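Kereama Textile Recycling Program
Frequently Asked Questions
Last updated 15/04/2022

Who may use the collection points?
The program is open to all residents of Kereama and to households in the Bendero district. Businesses should apply for a separate agreement through the Hivasier office.

What items are accepted?
Clothing, bed linen, towels, curtains and paired shoes are accepted in any state of wear. Denim is accepted in all weights and colors, with stitching, buttons and zippers left in place. Pillows, carpets and items soiled with oil or paint are not accepted.

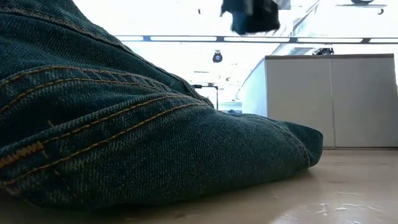 One resident wrote to ask whether jeans with torn knees should go in the household trash, as a neighbor had been told. They should not. Torn garments are sorted for fiber recovery and may be placed in the same bag as wearable clothing.

How should items be packed?
Items must be clean, dry and placed in a tied bag weighing no more than 15 pounds. Shoes should be fastened together and bagged separately.

Is there a limit on the number of bags?
Each household may leave 2 bags per visit. Larger amounts may be brought to the Lilero depot by appointment.

What happens to the items after collection?
All bags are taken to the Lilero depot and sorted by hand. Wearable clothing is passed to partner charities. The remaining material is sold to processors, who turn it into wiping cloths, padding and insulation.

Can an item be returned if it was donated by mistake?
Requests must reach the Hivasier office before the bag leaves the collection point. Once a bag has been sorted, items cannot be traced.

Are the collection points open all year?
Collection points are open throughout the year, with reduced hours in December. Current hours are posted at each location.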